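Pomumlow 툴킷 README (내부 공유용, 작성중)

핸드헬드 그리퍼 2개 + 머리 카메라 녹화를 정책 학습용 에피소드로 바꾸는 파이프라인. 동기화, 마커 포즈 추정, 구간 자르기, 내보내기까지. 학습 코드는 여기 없음. Riedl 저장소 볼 것.

상태: 11월 버전. 돌아감. 문서는 급하게 쓰는 중이라 빠진 데 많음.

구성
- ostier: 시간 동기화. 카메라 스트림 정렬
- harkeo: 마커 검출, 그리퍼 6자유도 궤적
- cut: 에피소드 분할. 반자동
- export: 학습용 포맷으로 변환

태스크
꽃병 + 조화 정리. 양손. 한 손이 꽃병 잡고 다른 손이 줄기 집어서 꽂는 것까지가 한 에피소드. 체크무늬 식탁보 그대로 사용. 무늬가 많아서 특징점은 잘 잡히는데 마커 오검출도 가끔 남. 프리뷰는 harkeo 돌리기 전에 머리 카메라로 꼭 한번 볼것. 두 그리퍼 마커 블록이 다 들어와야 함.
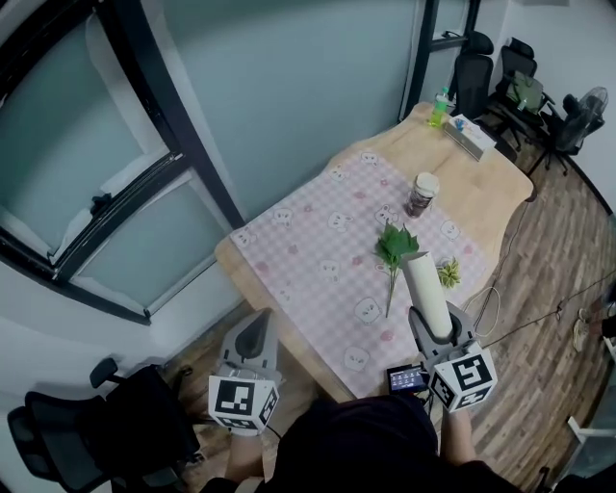
마커가 한 면만 보여도 포즈가 나오나?
나오긴 하는데 믿지 말 것. 한 면이면 해가 두 개로 갈려서 궤적이 뒤집히는 프레임이 생김. 두 면 이상 보이는 프레임만 앵커로 쓰고 나머지는 IMU로 이어붙임.

현재 데이터
에피소드 358개. 실패한 것도 포함. 실패는 label 필드에 fail로 적혀 있음. 지우지 마세요, 복구 학습에 씀.
에피소드 길이 상한 3000프레임. 넘으면 cut이 경고만 찍고 넘어감. 에러 아님.

설치
파이썬 가상환경 새로 만들고 requirements 설치. OpenCV는 contrib 들어간 걸로. 기본판 깔려 있으면 먼저 지울 것. 둘 다 있으면 import는 되는데 aruco 쪽에서 이상하게 죽음.

실행 순서
1. ostier sync 세션폴더
2. harkeo detect 세션폴더 --workers 4
3. cut 세션폴더 (화면 뜨면 시작/끝 확인하고 저장)
4. export 세션폴더 출력폴더

workers 더 올려도 안 빨라짐. 디스크가 병목.

그리퍼 카메라 보정
어안이라 일반 핀홀 모델로 하면 가장자리가 다 틀어짐. fisheye 모델로 캘리브레이션하고 calib 폴더에 그리퍼별로 따로 저장. 좌우 파일 바꿔 넣으면 에러 없이 그냥 돌아가고 궤적만 몇 센치씩 어긋남. 이걸로 하루 날림. 원형 테두리 바깥은 마스크로 가리고, 그리퍼 몸체가 차지하는 아래쪽도 같이 마스크. 안 가리면 SLAM이 몸체를 고정된 배경으로 봐서 안움직인 걸로 나옴.
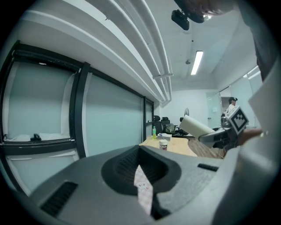 마스크 파일은 해상도 바뀌면 다시 만들어야 됨. 자동 리사이즈 넣었다가 경계가 뭉개져서 뺐음. 천장 형광등처럼 밝은 부분은 노출 고정하면 좀 나은데, 그래도 카메라가 위를 볼 때 특징점 수가 확 떨어짐. 그럴 땐 slam.min_features 낮추고 다시 돌려보기. 그래도 끊기면 그 구간은 버림.

알려진 문제
- 투명 유리병, 반투명 유리면: 깊이값 못 믿음. 현재는 깊이 안 씀
- 흰 꽃병이랑 흰 마커 블록이 겹치면 분할 마스크가 붙어버림. 임시로 마커 영역 먼저 빼고 돌림
- 그리퍼 벌림폭 추정이 완전히 닫혔을때 0 밑으로 내려감. export에서 클리핑함
- 다른 사람이 뒤에 지나가면 손 검출이 그쪽을 잡는 경우 있음. 거리로 필터
- 윈도우에서는 cut 화면 안뜸. 고칠 계획 없음

할 일
- 좌우 calib 뒤바뀜 검사 (급함)
- 세션 메타데이터 스키마 정리. 지금 키 이름이 제각각임
- export 속도
- 영어 README

문의는 Rupert Plattner 또는 이슈로. 이슈 올릴 때 ostier 로그 같이 첨부 부탁. 로그 없으면 재현이 안 됨.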